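Guitar & Recording
5 min read

How to Practice Odd Time Riffs Until They Feel Normal

A riff in seven is no harder to fret than a riff in four. Most players fall apart on it because they are counting the whole bar and playing at the same time. The method below breaks the bar into short groups so you can stop counting sooner. You need a guitar, a metronome and a way to record yourself. A phone is fine.

Step 1: Write the riff down as groups

Take a bar of 7/8 and split it into twos and threes. The usual options are 2+2+3, 3+2+2 and 2+3+2. Listen for where the accents fall and pick the split that matches them. The main riff in "Kestwood," the song I teach this with, goes 2+2+3, with the low open string on the first note of each group.

Step 2: Clap it before you play it

Say "one two, one two, one two three" out loud and clap on every "one." Keep going until you can do it while looking out a window. Seul-gi Yoo, who drums in my band Umbridge, has new members do this walking, one syllable per step. It feels silly for a minute and then the long group at the end starts to sit right.

Step 3: Mute the strings

Lay your fretting hand flat across the strings and pick the rhythm with no notes. Use strict alternate picking at first. With seven eighth notes, your second bar will start on an upstroke. Let it. If you want more weight on the first note of each bar, switch to two downstrokes in a row at the barline once the alternate version is clean.

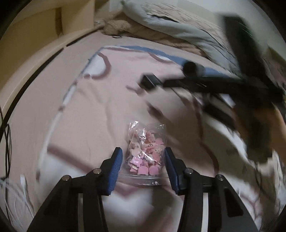

Step 4: Add the notes at half speed

Set the metronome to 40 and give each click two eighth notes. The click will land on the beat in the first bar and off the beat in the second, then come back around. If that throws you, set it to click every eighth note for a few days first.

Play the riff 40 times without stopping. Mistakes are fine, but don't restart the bar. Keep the pulse going and get back in at the next "one."

Step 5: Record and check the barline

Record a full minute and listen only to the last group of each bar. Rushing the final three is the most common problem. A smaller number of players do the opposite and add a tiny rest, which turns the bar into a sloppy four.

Step 6: Bring the speed up

Go up four clicks at a time. When you get tense in the picking forearm, drop back eight and stay there for the rest of the session.

Tagged: rhythm guitar, odd meters, metal, practice routines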